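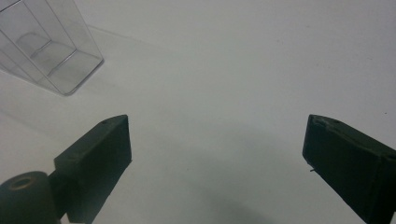

Jinfeng Xie wrote to us after the last open day that she came for the coffee and stayed two hours, and could we please let people have a longer go with the grippers next time. Yes. Done. Slots are longer now.

Home | About | Open Days | Projects | Contact

Search this site... Go

About Hitska

We're a small robotics shop. Started with 4 people and one bench, 31 of us now, more benches, still not enough outlets. Mostly handling work: picking, placing, sorting, small parts and packaging. Zotus is our teaching project, Fuvitz is the older one (still running, still loud).

Open day is every Friday in April, doors at 2. Free. 60 visitors max so please sign up, last year we had a line down the stairs and it wasnt fun for anyone.

What happens: quick hello, short talk, then straight to the tables. Clear boxes are harder than they look, for people and for software both. Bring questions. Kids fine with an adult. Closed shoes please.

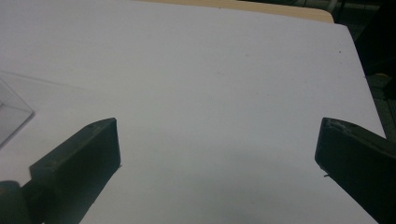
Gripper open, clear box at left. Open day table work.

Schools: we do separate morning visits, smaller groups, same tables. Email first, dont just turn up with a bus. Teachers get the worksheets ahead of time.

Finding us: Zanetti building, side door, ring the lower bell. Upper bell is the dentist. Parking out back fills up by lunch.

Hiring? Sometimes. Ask whoever is giving the talk, or send a resume and be pateint, we do read them.

We use cookies to remember your settings. Accept | Manage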